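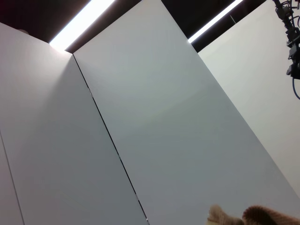

Frequently asked questions about the Trakis wrist-view study

We get a fair number of emails about this work, and many of them ask the same things, so Hanan Abou Jaoude and the rest of us sat down one Monday and wrote out the answers properly. If yours isn't covered, please do write in. We like hearing from people!

What is Trakis, in plain words?

Trakis is a method for teaching a robot arm to handle soft things using only what a small camera at its wrist can see. Soft toys, knitted hats, folded towels, that sort of item. There is no second camera looking on from the side, and no map of the room. The arm has to work from a close, tilted and often rather unhelpful view, and the question we're asking is how far that can take it.

Why leave out the overhead camera? Wouldn't it be easier with one?

Oh, much easier, and we'd never tell you otherwise. But an overhead camera has to be mounted, measured in and then left alone, and in a busy workshop that last part is the hard one. A wrist camera travels with the arm, so if you roll the whole setup to another bench it comes along too.

What does the wrist camera see most of the time?

Less of the object than you might expect. When the arm is tilted, big plain surfaces can take up most of the view, with ceiling lights across the top and the soft item showing only as a bit of brown fuzz down in one corner. We kept views like that in the training set. Our early version threw out any recording where the object was small or half hidden, and the arm that learned from it did badly whenever it lost sight of the item.

How much training data did you use?

The main set has 725 recorded runs, each one guided by a person from start to finish. We held 400 test attempts separately, on items the arm had never been trained with.

And how well did it do?

The full method picked up and placed the item in roughly three out of four test attempts. The version trained only on tidy, centered views did clearly worse, and most of the difference came from attempts that began with the item near the edge of the view. Knitted things were harder than plush ones, mainly because fingertips snag in the loops.

Do bright lights cause trouble?

Some, yes. A light strip in view makes the camera darken everything else, and a brown item can lose nearly all of its texture. We vary the brightness during training, which helps, though it hasn't cured the problem.

Has it been tried anywhere else?

We repeated a smaller round at our Abu Hammour site with 20 items and the same arm model. The results followed the same pattern. A round at Vidulham is planned for July.

Can I use the recordings?

Please do. They're shared through Clikalbridge, our data page, and you'll need to fill in a short request form first. Hanan reads every request herself, so allow a few days for a reply.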